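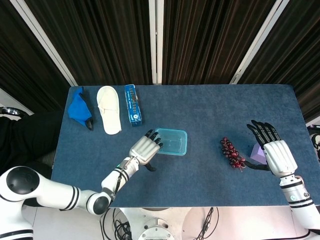 图1 分拣台面：浅蓝色半透明收纳盒（空），左侧为白色拖鞋与蓝色长条包装，右侧为葡萄。

Lapointe公寓酒店退房遗留物品整理项目 中期进展报告
提交对象：Gridberg基金会项目管理处
提交单位：Rotmont客房服务研究室
报告日期：2021年9月22日

一、先说结论

项目按计划走到了中期，经费没有超支，台面、盒子和登记表都已到位。至于申请书里写的那句“以统一收纳盒显著缩短遗留物品处理时间”，目前手里的材料撑不起来。我们建议贵会在下半期拨款之前，把这句话从考核指标里拿掉，换成能够核对的内容。具体建议写在第六节。

5月的简报里曾用过“效果良好”四个字。重新看过原始登记之后，我们认为那个说法下得太早，以本报告为准。

二、项目在做什么

Lapointe参加试行的客房有66间，多为短住。客人退房后留下的东西由客房部收到后区，在分拣台上过一遍：能退还的登记封存，食品当天处理，一次性用品按消耗品报废，说不清的另放。过去这些东西装在一个大袋子里拎下来，倒在台上再分。项目的设想是每间房配一只小号敞口收纳盒，从房间里就开始归拢，到了台上只需核对和登记。

收纳方法沿用Nornomance规程。这套规程原本是给长住公寓写的，假定住户会自己参与整理。搬到退房场景里是否还成立，申请时没有论证过，我们当时也没有提出来，这一点应当承认。

三、已完成的工作

分拣台改造完成。原来的台面光滑，小件一推就跑，现在铺了深蓝色的地毯纹理面层。好处是东西放得住，浅色物品也看得清楚。坏处是碎屑和果汁进了纹理很难清，保洁组提过意见，目前只能每班吸一遍，隔天再擦。若早知道食品占的比重，我们大概不会选这种面层。

收纳盒采购完成。选的是浅蓝色半透明的长方形敞口盒，理由写在采购说明里：能看到盒内物品，不必翻动。实际使用中，盒子敞着口，从上面看一眼就够了，半透明这个要求多余，下次采购可以删去，单价会低一些。

登记表改了2版。第一版按材质分类，客房部填不下去，一只拖鞋究竟算织物还是算其他，两个班次的写法完全不同。第二版改为按去向分类，分为退还、食品、报废、待定，填写明显顺畅，但与第一版的数据无法直接合并。目前有效登记256条，全部是第二版表格。第一版的记录已单独存档，不参与下面的任何判断。

培训完成。客房部各班次都听过一次讲解，也在台上实际操作过。培训后没有做测验，因此“已掌握”这样的表述我们不用。

四、盒子到底有没有用

这是贵会最关心的问题，我们的回答是：部分有用，用处比预想的窄。

小而干净的东西，盒子确实方便。充电头、发圈、小包装用品，过去混在大袋里要找半天，现在一只盒子端过来就能登记。台面也比以前整齐，这一点各班次的反馈一致。

麻烦出在尺寸和种类上。一只拖鞋放进去，盒子就差不多满了，成双的基本放不下，只好搁在旁边。图1里的拖鞋也放在盒外，与旁边的蓝色长条包装排在台面左侧。我们不认为这张图能证明什么。

葡萄一类的食品更不适合。成串的水果进盒，底下的容易压破，压破之后盒子要洗，洗了要晾，晾的时候房间就缺一只盒。按现行规定，食品一律不进盒，直接放在台面上等待处理。这样做没有问题，可是它等于承认“全部物品统一入盒”的设想在食品这一项上已经放弃。前期材料里没有写明这个变化，现补充说明。

软的、揉成一团的布料也是老问题。要看清是什么，必须展开；展开以后又占了半张桌子；再叠好放回盒里，花的时间比直接登记还长。有员工建议布料单独用挂袋，我们倾向于采纳，但挂袋不在本期预算之内。

至于处理时间是否缩短，我们没有可信的对比数据。项目启动前没有做过基线记录，旧流程究竟要花多久，只有口头估计，而且不同班次的估计差得很远。拿现在的登记时刻去和印象相比，得出什么数字都行，也都没有意义。前期简报中的时间图表请不要再引用。

五、其他问题

登记质量不均。“待定”一栏用得太多，有些条目一看就知道该归到哪里，填表的人图省事写了待定。反过来，也有拿不准的东西被直接报废，事后客人来询问，台账上查不到描述。后一种情况更需要警惕，我们已要求报废项必须写明颜色和大致形状，执行情况还要再看。

拖鞋的去向有争议。客房配的白色拖鞋按规定报废，但客人自带的有时样子差不多，单看外观分不出来。目前的做法是看鞋底磨损和有无标记，判断权交给当班人员。我们不太相信这个做法能长期稳定，又暂时没有更好的。

包装完好的小件用品同样如此。未拆封的能不能退回库房，Lapointe的采购部门与客房部意见不同，双方都有书面规定可引。项目组没有资格裁定，只能在表上如实记下，等酒店方给出统一口径。在此之前，凡涉及“节约物料”的结论都应当搁置。

台面使用时段冲突也还没解决。退房集中在上午，分拣台又在后区过道旁，布草车一来就要让路。台上的东西一挪，已经核对过的和没核对的容易混到一起。我们试过用空盒子隔开，有效，前提是手边恰好有空盒子。

六、下半期安排与建议

第一，补做对照。参加试行的客房中划出一部分恢复旧流程，与用盒的房间同时登记，使用同一张表，由同一班次处理。这件事本该在一开始就做。没有它，下半期结束时我们只能再写一份与本报告差不多的东西。

第二，缩小适用范围。收纳盒只用于小件干净物品，食品、拖鞋、布料明文排除。这样一来，项目名称里的“统一”二字是否保留，请贵会考虑，我们没有意见。

第三，暂缓追加盒子。申请书中的第二批采购建议推迟，等对照数据出来再定。若对照结果不好，这笔钱可以转为挂袋和可拆洗的台面面层；若贵会不同意转用，则原数退回。

第四，修改考核指标。建议以登记完整率和物品可追溯率代替处理时间。这两项可以由贵会自行抽查，不必依赖我们的陈述。抽查时请直接调取原始登记，不要只看汇总表，汇总表把“待定”与“退还中”并成了一栏，看上去比实际情况漂亮。

第五，请酒店方就未拆封用品和拖鞋给出书面口径。我们已经去函，尚未收到回复。若贵会能从出资方的角度再催一次，可能比我们有用。

七、经费说明

上半期支出集中在台面改造、盒子采购和印表，均在批准额度内，明细另附。唯一需要说明的是清洁费用，原预算没有列，现从杂项中支出。若继续使用现有面层，下半期这一项还会增加。

培训费有结余，暂未动用。我们不打算为了花完而再办一轮讲解，等登记表定稿后再决定是否需要。

八、附件

附件一 登记表第二版空白样张
附件二 有效登记原始记录
附件三 收纳盒采购说明及验收单
附件四 保洁组关于台面面层的书面意见
附件五 致Lapointe的函件副本

Rotmont客房服务研究室 项目组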